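Traveling alone after a breakup is not a cure

After my divorce I was told to travel. Everyone had the same idea, and most of them had a country picked out for me. I was 44, I had some vacation days saved, and I booked a room in Warnau for 2 weeks.

I think this advice is bad, and I think people give it because it ends the conversation. Once you say you are going away, your friends relax. They can ask about flights.

The movies are partly to blame. A woman gets left, she packs a bag, and by the second half hour she is eating well and a man with a boat has noticed her. I ate well in Warnau. I also sat in a café called Estrella every morning at nine and checked my phone to see if my ex-husband had written. He had, once, about the car insurance.

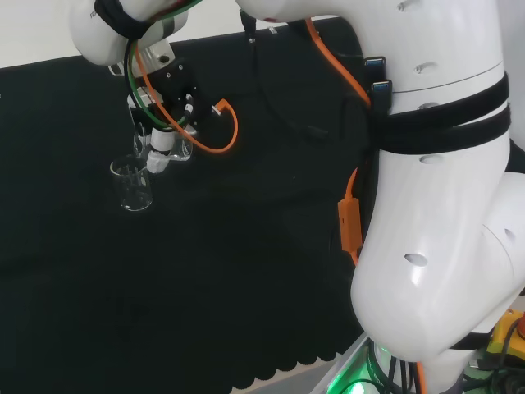

A trip takes away the things that hold a bad month together. At home I had a job, a dog and a sister who called at dinner time. In Warnau I had long afternoons and a menu I couldn't read. By the fourth day I was talking to the pharmacist more than I needed to.

My friend Mairéad Fahy disagrees with me. She was 56 when her marriage ended, and she took the train down to Cokitz and stayed until April. She says she would do it again. But she also says she had stopped loving him years before, and I think that matters more than the train. She was on vacation. I was just sad in a different place.

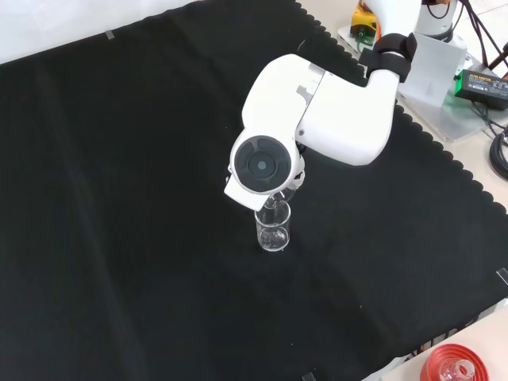
Some of it was good. I bought a green coat that I still wear. I walked up to the old wall most evenings and learned to eat dinner with only a book across from me. I could have learned that last part at the diner on my own street for a lot less money.

So when a coworker told me last month that her boyfriend had moved out, I didn't mention travel. I asked if she wanted to come over for soup. She came over, and she stayed late, and she cried some. She is thinking about Portugal in the fall. I told her to wait until she wants to see Portugal.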